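Subject: Re: Sorting small pieces into trays, and the oil question
Date: Oct 25, 2023
To: Trindcombe Tabletop and Small Storage list

On the Trindcombe list a member wrote:

> I am trying to put order on my work table and I am losing. I have
> blocks, cubes and odd small parts from three different sets, and
> everything ends up in the same drawer. I bought one big divided case,
> the Vandura with fixed walls, and I regret it, because the large
> blocks do not fit and the small ones swim around.
>
> Two questions. First, do you sort by color, by size, or by set? Second,
> the top of my table is butcher block and it is getting gray where I
> put the trays down. Do I sand it or only oil it? I am a little afraid
> of both.
>
> Also, is it a bad idea to use glass on such a table? I have many jars
> from the kitchen and I don't like to throw them away.

Hello to all,

I read this message two times, because it could be written by me a few years ago. I also had the Vandura case, the older one with the gray lid. It is well made and I have nothing against it, but fixed walls are for people who already know what they own. I gave mine to my neighbor for fishing things and he is very content with it.

About the first question. I have tried all three ways. Sorting by set is nice for one evening, and then somebody plays or builds with two sets together and you need a whole afternoon to separate them again. Sorting by size works for screws but not so well for cubes, in my opinion, because I never look for "a cube of this size." I look for the red one. So I sort by color, but only in a rough way: warm colors, cold colors, and dark or strange. Purple gives me trouble every time. For the moment it goes with the dark ones, and I accept this.

The trays should be shallow and open. This is my strongest advice. A lid looks tidy, but with a lid you put things beside the box "only for a minute" and there they stay. With an open tray you can drop a piece from the side without looking much. I prefer also that a tray lets some light through, then I can see from my chair if it has something inside. My second choice is a small dark bin for the pieces I have not decided about. It must be small! If it is large you will never decide.
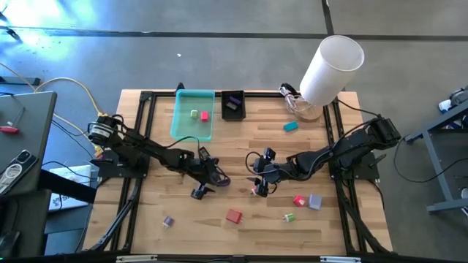 I keep the trays at the far side of the table and the working space near to me. For many years I did the opposite, and my sleeves were always in the trays. When the containers are far, you have the whole middle free, and the loose pieces can lie there as long as you are busy with them. I don't think that pieces on the table are a disorder. They are a disorder when you have finished and they are still there the next morning. My rule is 15 minutes at the end, with the radio on, and what is not in a tray after this time goes into the undecided bin.

If you have little ones helping, do not give them the whole job. Give them one color. My grandson can do "all the green" very seriously, but if I say "please tidy the table" he goes under it.

About how many pieces is too many, I can only tell my own case. In June I emptied everything on a bed sheet, because I wanted to pass a part of it to the school, and I counted 1,428 pieces. I was ashamed a little. I kept what goes into 8 trays and gave away the rest, and I have not missed anything until now, except one yellow wheel.

Now the table. If it is only gray under the trays, please do not begin with sanding. Wash it with a cloth that is nearly dry and a drop of dish soap, let it rest until the next day, and look again. On my own top the gray was for the most part dirt that had stayed under the edges. If the gray is still there, take a fine paper and go by hand, always in the direction of the grain, lightly. Butcher block is made of strips, and they do not all drink the same, so after sanding you will see the stripes stronger than before. Don't be afraid of this, it becomes calmer with the oil.

For oil I use the Orkwood one in the flat can. I put it thin, wait 90 minutes, and wipe off everything that has stayed on the surface. Really everything — if you leave it, the table becomes sticky and then each small block collects a brown ring on its bottom, and you have to clean these one by one with a toothbrush. The first time I was lazy with the wiping and I paid for it. Two thin coats are better than one generous. Spread the used cloths flat outside to dry, never in a ball in the trash, this is a true fire danger and it is written also on the can.

About glass: I use jars too, and I think they are fine if they stand in a corner and not at the front edge. A clear jar is good for long things that fall over in a tray, like tubes and sticks. Only look that the long thing is not much heavier at the top than the jar is at the bottom. I put a little layer of clean gravel inside mine. Somebody here recommended the rubber feet from Dramani for this, the stick-on ones, and I bought them, but on the oiled wood they left marks for me. Maybe I did not wait enough after oiling. If another member has used them with better luck I would like to know how long you waited.

One thing I did not understand in the original message: are the trays standing on the wood directly, or is there felt or paper between? If there is felt, take it away for the first weeks after the oil. It holds the oil and makes a dark shape, and this one is difficult to remove.

I also have a question back to the list. Does anyone know where to find shallow trays that are a little transparent and do not slide when you reach for something? Mine are good but they slide, and the shops near me have only the deep ones, for the refrigerator. I can pay postage, of course.

Excuse my long message and my English, and greetings from a rainy place.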